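Folding (clothing)
By the Household Arts desk
Updated January

Folding is the bending of a garment or other piece of cloth over itself, usually several times, so that it takes up less room and keeps its shape in storage. It is one of the oldest household skills and still one of the liveliest, with regional styles, family habits and strong opinions about sleeves. Almost any flat textile can be folded, though knitwear, bed linen and shirts each have methods of their own.

Origins

Cloth was folded long before it was hung. Hanging needs rails, pegs and tall cupboards, while a folded pile needs only a shelf or a chest, and for most of history the chest was what people had. In the old wool port of Odness, household lists name chests by how many folded blankets they could hold, and a "twelve-blanket chest" was a fine thing to own. The town museum keeps 386 pieces of household linen, many with their old crease lines still clear in the weave – a lovely record of how each was put away.

The Skoltorby fold, named after the market town, grew up among cloth sellers who had to show a pattern without opening the whole piece. The two ends are brought to the middle and the cloth is then doubled, with one decorated border left on top. It is quick, handsome and very easy to undo, and it is still used for tablecloths across the district.

Basic methods

Most upper-body garments are folded in one of two ways. In the flat fold, the garment is laid out, the sleeves are brought across the body, the sides are turned in and the hem is carried up to the collar. In the file fold, the same steps give a long strip, which is then folded in thirds so that it stands upright in a drawer. File folding lets the owner see every item at once, and people who take it up tend to become very fond of it!
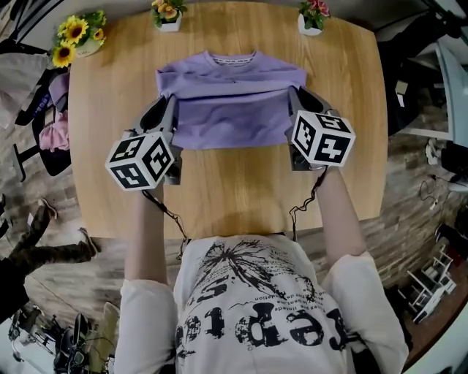

A lavender sweatshirt laid flat on a light wooden table.

Thick fabrics ask for fewer folds. A heavy sweatshirt folded in thirds will often spring open, so many people stop at a simple half. Hoods are laid down over the back or tucked inside the body before the final turn. Fine knits do best with wide, loose folds, and some owners roll them around tissue paper to avoid a line across the chest.

Creasing

A crease forms when fibres are held bent under pressure. Warmth and moisture make it set faster, and a shirt put away slightly damp can come out with marks that only an iron will shift. Linen and cotton crease readily, wool much less so, and many synthetic fabrics hardly at all. Refolding stored linen along new lines once or twice a year spares the fibres at the old folds, which would otherwise weaken and in time split.

Fitted sheets

The fitted sheet deserves its own heading. Its elastic corners have no natural flat shape, and the usual answer is to nest all four corners inside one another, which gives a rough rectangle with three fairly straight sides. The fourth is tucked under.

Competitions and displays

Mirkolholm holds a linen day each spring, with a folding contest for pairs. Each pair is given 18 napkins and a double sheet, and judges mark the evenness of the edges as well as speed. The Gentile, a tall napkin fold with a split top, began there as a contest piece and has since spread to wedding tables well beyond the island.

See also: Ironing; Linen cupboard; Napkin folding; Mangle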